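Skindwood Reports Sorting Method Trained Entirely in Simulation

Layout changes cut setup time for returns and waste handling from two days to 23 minutes

Skindwood, the warehouse automation developer, today released results from a study of how a single robot arm can learn to sort mixed items into labeled bins without practicing on real hardware first. The work was carried out with the controls group at Stedach and used Standura, the simulation software the two companies have developed together.

The study looked at a common problem in packing and returns areas. A sorting arm is set up for one arrangement of bins. When someone moves the bins or changes what they are used for, the arm has to be set up again by a technician. The researchers wanted to know if an arm could be taught to read the arrangement for itself.

In the Standura method, the arm's control program is trained in a rendered copy of the workcell. The bins are marked GENERAL, RECYCLE and RETURNS. The program is given the name of a bin and must bring the gripper to a release point for that bin. Between training runs the software changes the lighting, the wall and floor surfaces, the camera position and the order of the bins. The team built 108 versions of the cell for training and held back nine more for testing.

"We had been spending most of our time making the simulated room look exactly like the real one," said Huw Craddock, who leads the study at Skindwood. "When we stopped doing that and gave the program a lot of different rooms, it got better at finding the right bin. It also stopped caring where the shadows fell, and shadows had been our biggest source of errors."

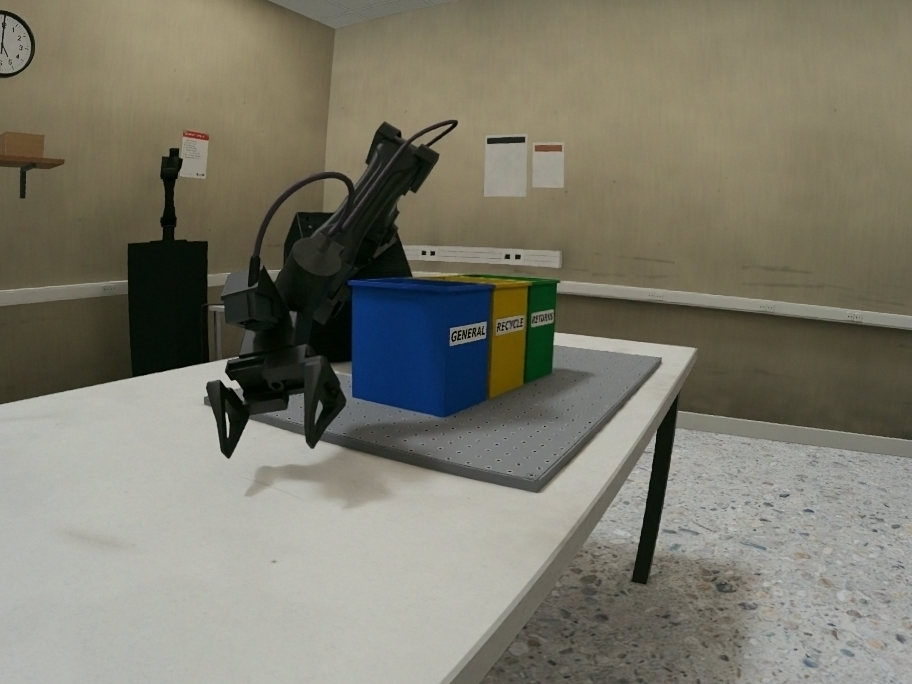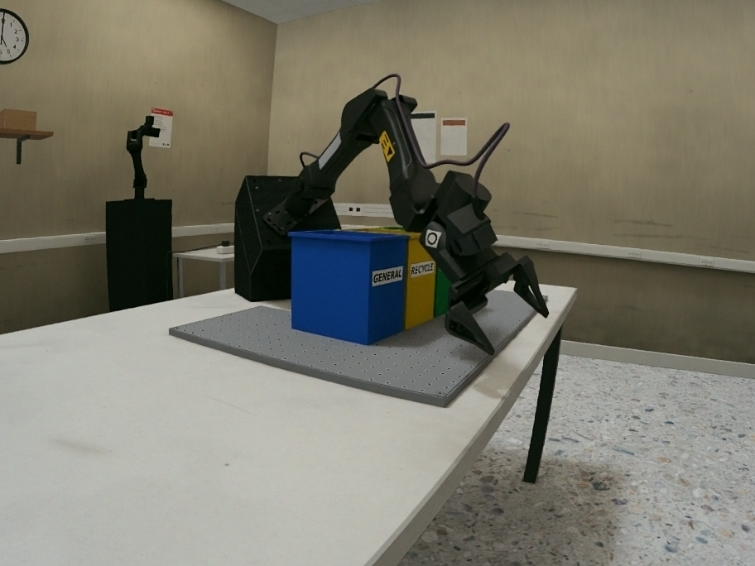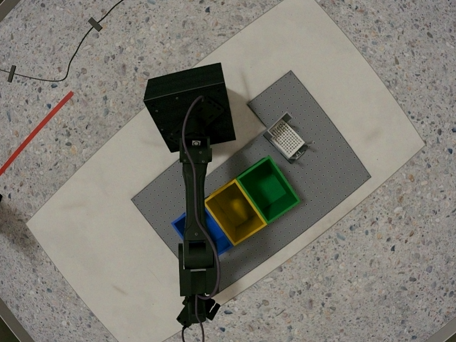
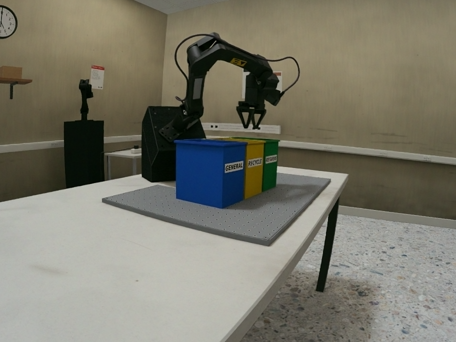
Simulated views of the Standura sorting cell, with the arm and the blue, yellow and green bins on a perforated plate. Renderings: Skindwood.

In the nine test versions, the program chose the correct bin in every run. Placement was less consistent. The arm sometimes stopped with its gripper too close to the wall between two neighboring bins, and the team counted those runs as failures even when the bin choice was right. Most of them involved the middle bin.

The bins stand side by side in the cell, which leaves little room for error at the shared edges. Craddock said the team considered spacing them out and decided against it. "People push bins together. If the method only works with a gap, it isn't much use on a packing floor."

The researchers also compared two ways of describing the bins to the program, one using color alone and one using color together with the printed label. The combined version did better when the bins were reordered. With color alone, the program did well in bright conditions and lost accuracy as the lighting was turned down.

Setup time was measured separately. Using the earlier process, preparing the arm for a new bin order took a technician two days. Using the new method it took 23 minutes, most of it spent checking the camera position.

The study did not cover soft packaging, items larger than the bin opening, or bins with damaged or missing labels. Those cases are planned for the next phase, along with trials on a physical arm at Stedach's Pritchard site beginning in June.

A technical report describing the training setup and the full test results is available from Skindwood on request. The layouts used for testing will be released with the next version of Standura.

About Skindwood
Skindwood develops control software for sorting and packing equipment used in small and mid-sized warehouses.

About Stedach
Stedach designs robot workcells and runs a test facility at its Pritchard site.

Media contact: Skindwood Press Office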